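Buy Fewer Boards and Finish the Shelf

I have built four bookcases in my life, and the best of them is the ugliest on paper. It has five fixed shelves, no trim to speak of, and a back made from a sheet of plain plywood I had left over from a closet job. I love it! It holds everything I own by way of cookbooks and paperbacks, it went up in one long July afternoon and the evening after it, and I would build it again tomorrow.

So let me make the case for the plain, small, finished project, because I think home woodworking has drifted toward the huge plan that never leaves the garage. Walk into the lumber aisle at Griffiths on any morning in summer and you'll see carts piled up for built-in wall units, the kind with crown molding and window seats and drawers under the window seats. I get it. I bought the Senero plan for one of those myself, 16 pages of drawings, and I still think the drawings are beautiful. I spent $300 on boards before I had cut a single one. Then I found out my living room wall has a bow in the middle, and I lost most of a month deciding what to do about it.

The plain bookcase doesn't care if your wall has a bow in it. You stand it up, you screw it to a stud near the top so it can't tip, and you're done. Any gap behind it is dark and full of books.

What I like best, though, is how much you learn from a thing you get to the end of. Sanding between coats of finish is a skill, and you can't practice it on a project that's stuck at the cutting stage. Same with hiding screw holes, or easing a sharp edge so it feels good in the hand, or carrying the piece through a doorway without taking a chunk out of the door frame (I have taken the chunk, twice). When I finished my first little case for the hallway in our old place in Melham, I knew more about glue squeeze-out than any book had managed to teach me.
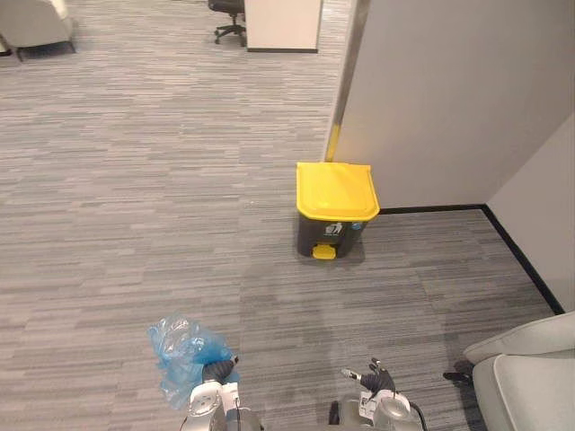
A pedal bin against a partition wall.

There's a money side to it as well. My plain bookcase came to $196, and that includes the can of finish and a new blade. A friend pointed out that I could have gotten a Kistus flat-pack for less, and sure, I could. But I've owned one of those, and the shelves sagged under a row of hardcovers. Mine are real one-by-ten boards on a 30-inch span, and they're as flat now as the day I put them in.

I'll admit the built-in has one big thing going for it, and that's how it looks when it's right. A wall of shelves that fits its room from corner to corner is a wonderful sight. If you've done a few smaller pieces and you know how your floor slopes and where your studs are, go for it, and please invite me over. My quarrel is with starting there. A first project ought to be small enough to lift with one other person and cheap enough that a bad cut makes you groan and keep going.

And don't wait on tools! I made the first two cases with a circular saw, a drill, a square, and a straight board clamped down as a fence. The cuts were a hair rough and I sanded them. A table saw is a lovely thing — I have one now and I'd fight you for it — but I know people who have been saving up for one longer than it would have taken them to shelve their whole house.

Pick the wall. Measure your tallest book, add an inch, and draw five shelves on the back of an envelope. Then go get the boards, and only the boards on the envelope.

Comments (4)

sawdustpat
Agree on all of it except the plywood back. I leave mine open and paint the wall behind a dark green. Saves 10 pounds and looks great.

hallwayshelver
I have the same Senero plan in a drawer. Never got past page 3. Maybe I'll do the envelope version this month.

mk_turner
What finish did you use? Mine always feels sticky under paperbacks.

sawdustpat
@mk_turner give it longer to cure before you load it. I wait two weeks, more if it's humid.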